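Wash It Less and Keep It Longer

January 7, 2022

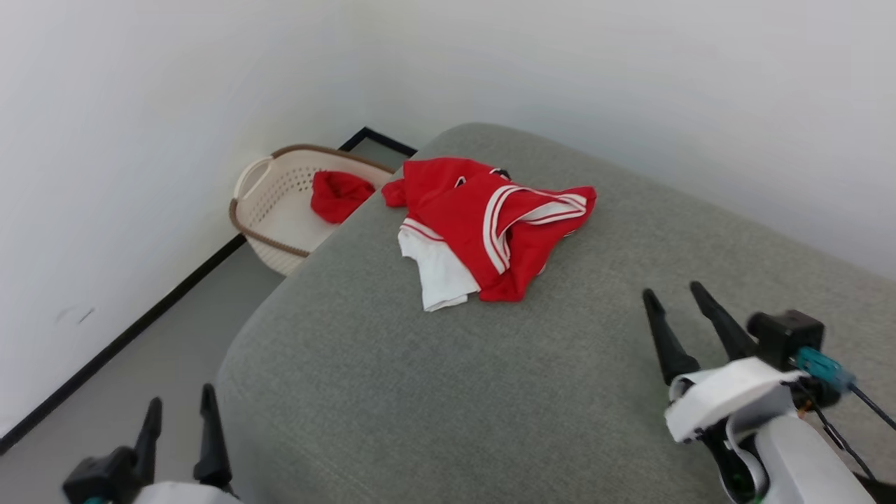 Most clothes are washed too often, and I include my own in that. I grew up in a house where anything that had touched skin for ten minutes went into the machine, and I carried the habit into my own home without thinking about it. A shirt worn to the grocery store and back got the same treatment as one worn to dig out a fence post. A red athletic top with white stripes, bunched up on a gray ottoman, looks like laundry to almost anyone who walks past it. It may be laundry. It may also be a top that needs to be shaken out and hung up. We have mostly stopped asking which.

I started asking in November, when our washer broke and the part had to be ordered. For 20 days we used the laundromat on the corner, where a wash cost enough in quarters to make me look at each thing before I put it in the bag. I smelled collars. I checked cuffs. I put a lot of it back in the closet. When the washer was running again I kept a list for a few weeks, and the number of loads had dropped by close to half. My wife did not notice any difference in how I smelled, and she would have told me.

The case against washing is mostly a case about cloth. Lint in the dryer screen is shirt. Each cycle rubs a little away, and the dryer takes more. Elastic gives out, printed numbers crack, and black turns to a tired brown. I have a wool sweater from college that has been washed by hand once or twice a year and still looks decent. I have thrown away cotton T-shirts bought at the same time as its replacement buttons.

Samran Suksawat ran the alterations shop where I used to take my pants, and he could tell a heavy washer from the seams. He charged 50 dollars to reline a jacket and would refuse the job if the outer fabric was too far gone. He told me once that people brought him clothes that had been worn out by care. I thought he was drumming up business. He was turning it away.

There are limits, and I don't want to be read as saying more than I am. Underwear and socks get washed after every wear. So does anything soaked with sweat, anything a baby has been near, and anything worn by a person who cooks or nurses or paints for a living. Kids who play sports will need their uniforms washed, and if practice is four nights a week that is a lot of washing. Skin conditions matter too. My rule covers the middle of the closet: jeans, sweaters, overshirts, pajamas, the things you put on after work and take off before bed.

I also think the machines have made this worse. Ours has a quick cycle, and a quick cycle feels free, so you run it for three shirts and a towel. The detergent cap is no help either. The line for a normal load is low in the cap and hard to see, and most of us pour well past it. The extra soap stays in the cloth, which then feels stiff, which makes you think it needs washing.

The hard part is where to put the clothes that are neither clean nor dirty. A drawer is wrong for them and so is the hamper. In most homes they end up on the nearest piece of furniture, and sooner or later somebody sweeps the whole heap into the machine to clear the seat. I put a row of hooks behind the bedroom door. They cost 20 dollars and an hour with a drill, and I should have spaced them wider. Two of them hold nothing but jeans.

My mother still thinks this is disgusting. She visited over the holidays and washed everything on the hooks while I was out buying bread.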